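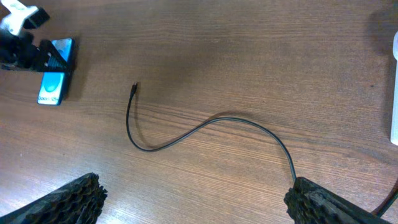 Why do cables get in a muddle?

Put a cable down on a table as neatly as you like. Go and have your tea. Come back, and it will have opinions.

Inside most thin black cables are strands of copper, which is the metal electricity likes to travel along. Round the copper is a coat of bendy plastic, and the coat keeps the electricity in and your fingers out. The plastic remembers how it has been kept. If it spent 30 days rolled up in a box, it will go on trying to be a roll, however firmly you tell it to be a straight line.

A loose end makes things worse. It can poke through any loop it meets, and once it has done that you have the start of a knot. Long cables are the naughtiest, because they have more middle to make loops with.
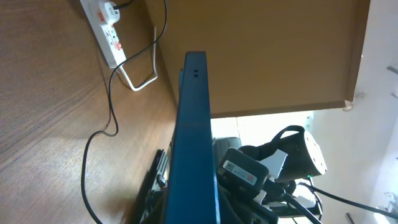
A white power strip on a desk, with a black cable taking the scenic route.

A power strip lets several plugs share one wall socket. Some have switches, so you can turn things off without crawling under the desk and bumping your head. Never poke anything except a plug into the holes, and don't plug one strip into another. Ask a grown-up before you unplug anything, as they may be in the middle of something they think is important.

How to calm a cable

Ask a grown-up to unplug it at both ends.
Find one end and follow it along with your fingers. Don't tug! Tugging makes knots tighter.
Lay it in big, lazy loops.
Fasten it with a soft tie in 3 places if it's a long one.

Tahira Magsi of Rollville once untangled a drawer of 83 cables this way. She still doesn't know what most of them are for.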